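Home | Blog | Archive | About | Contact

Moving My Shop Listings Over to Filline

22 Sep 2020

I finally finished moving the shop off Garside. It took 11 evenings, mostly because I had never kept my item descriptions anywhere except on Garside itself, and their export gives you titles and prices and nothing else.

Filline wants a weight on every listing before it will quote postage. I had been guessing for years. I bought a cheap postal scale and went through the clothes first, then the books. A few jackets had been costing me money every time I sold one. 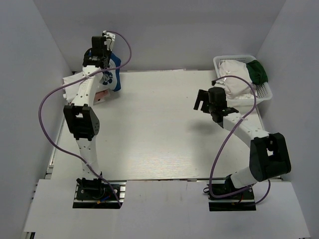 A white garment with a blue printed section, and some pink fabric under it.

Fees are the main reason I moved. Garside raised its cut twice and then started charging to relist anything unsold after a month. Filline takes 9 percent and relisting is free. The catch is that fewer people look there. Roel Michiels, who sells camera parts out of Tistport, told me his sales dropped for the first few weeks and then came back. I'm prepared for the same.

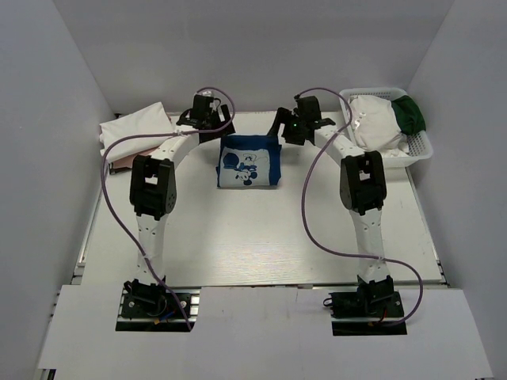 Two arms on a pale work surface.

Things I would do differently: save every description in a plain text file, and don't close the old shop until the last buyer has left feedback. I closed mine early and had to email support to answer a question about a return. Stuart Hulme at Destbridge has kept both shops open and just marks the old one as on vacation, and I wish I'd thought of it.

I still have about 100 items to list. Coats go up in November.

Contact | Copyright 2020 | Back to top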